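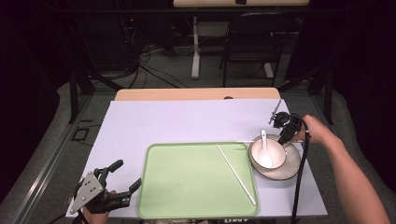 Tultudeck is a tabletop teaching kit for two-handed robot work, sold by the small firm Nyitrai. The operator holds a pair of wired grippers, one in each hand, and does an ordinary chore with them while the kit records how it was done. The recording is then used to train a robot, which is sold by somebody else and is not in the box.

Contents

The standard package consists of two black handheld grippers with jointed fingers, their cables, a recording unit, a head-worn camera, and a printed manual that devotes four pages to unpacking and one to everything after that. A table is not supplied. The manual recommends "a table," and owners have mostly found this to be sound advice.

The grippers are worked by squeezing. They are light enough for a long morning, though reviewers with small hands report that the palm grip was plainly designed by someone with large ones. A padded sleeve was added to the parts list in March, at extra cost.

The cables are the most discussed part of the product. Each gripper has its own, and both run back to the recording unit, so the operator works on a leash. Nyitrai describes the arrangement as "tethered for reliability." A cordless version has been listed as coming soon through two editions of the catalog.

Table-setting pack

Tasks are sold separately, in packs. The best known is the table-setting pack, which covers trays, bowls, saucers, soup spoons and chopsticks. Buyers supply the dishes themselves, and the manual suggests plain ones. It also suggests covering the work surface with a large sheet of pale paper, which cuts down on glare and gives the operator somewhere to write notes between takes.

Chopsticks are generally regarded as the hard part. A chopstick is thin, rolls at the slightest touch, and lies flat against whatever it has been put down on, leaving a gripper very little to get hold of. The manual rates tasks for difficulty on a scale of one to 7, and moving a chopstick from a tray is given a 6. The only 7 is folding a fitted sheet, an activity that has defeated most people with the hands they were born with.

Spoons are rated 3, bowls 2. A bowl with a spoon already in it is rated 5, on the theory that the spoon will move.

Software

Recordings are sorted and trimmed in a companion program called Takarwood. It plays back each take, marks the moments when a gripper opened or closed, and asks the operator to label the take good, bad or unclear. Takes marked unclear are kept in a folder of their own, which in most workshops becomes the largest folder on the machine.

Takarwood ships with a starter library of 3632 takes. Owners who went through it found 1070 of them to be bowls, and nearly 800 of those to be the same bowl. Nyitrai later reissued the library with the files renamed.

Export works without trouble. Import works if the files came from Takarwood in the first place.

Reception

Reviews have been warm about the hardware and cooler about the rest. The finger joints are praised for having little play in them, and replacement pads are cheap and go on without tools. Complaints center on the cables, on the pricing of task packs, and on the start-up chime, which cannot be turned off and plays twice, once for each gripper.

Training courses offered with the kit last a full day and are held in a rented room above a kitchen showroom. Lunch is included. Students eat it with forks.

Name

The larger of the two kits was to have been called Prada, until it was pointed out that the name was in use. It is now sold as Tultudeck Large. The grippers are the same size in both; the carrying case is bigger.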